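Search products, rooms, articles
Go

Gremitham Bed Set: sheet, pillows and bedside rope
Posted in August by the Shahbazi Home shop team

The Gremitham set is our plain white bedding for guest rooms and small rental apartments. We have sold it from our Clernbridge store for several years, and most customers who buy it once come back for the same item in the same white. It contains one fitted sheet and two pillows with their cases. The bedside rope is sold separately, under the name Toklow.

The fitted sheet is made for mattresses up to 30 centimeters deep. It has elastic on all four sides, also at the head, so it stays flat when a person turns a lot in the night. Please wash it one time before the first use, at 60 degrees, and pull it straight while it is still a little damp. If you do this, you will need very little ironing. The sheet can take the warm setting of the dryer, but the elastic will live longer on a line.

The pillows are rectangular and well filled. We chose a pillowcase with a light shine, which feels cool to the cheek and lets the hair slide. Some customers prefer a matte cotton case, and for them we keep the article number 413, in the same size and at the same price. Shake the pillows every morning, holding them by the short side.
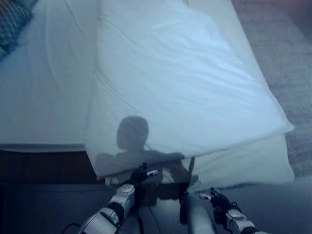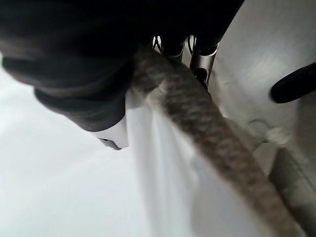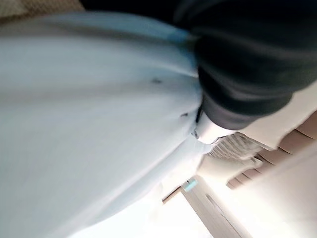 Top: white fitted sheet and large pillow. Middle: the braided rope, with its metal fittings. Bottom: light blue and dark gray fabrics.

The Toklow rope is a thick braid in mixed gray and brown tones. It is a decorative piece and it must not carry the weight of a person. The surface is coarse, and small loose fibers at the sides are normal for this kind of braid. You can cut them with nail scissors -- never pull them. Clean the rope with a dry brush, and wipe the metal parts with a soft cloth and no polish.

About colors: the white goes well with navy, pale blue and charcoal. Wash dark textiles separately for the first three times, also when the label says that the color is fast. We had a few sheets returned with a gray tint, and unfortunately we cannot exchange these.

Price of the bed set: 110. Price of the Toklow rope: 58. Both can be collected in the store at Clernbridge or sent by parcel. Unwashed sheets can be returned in their bag. Pillows can be returned only if the inner bag is still closed -- this is for hygiene, and we ask for your understanding.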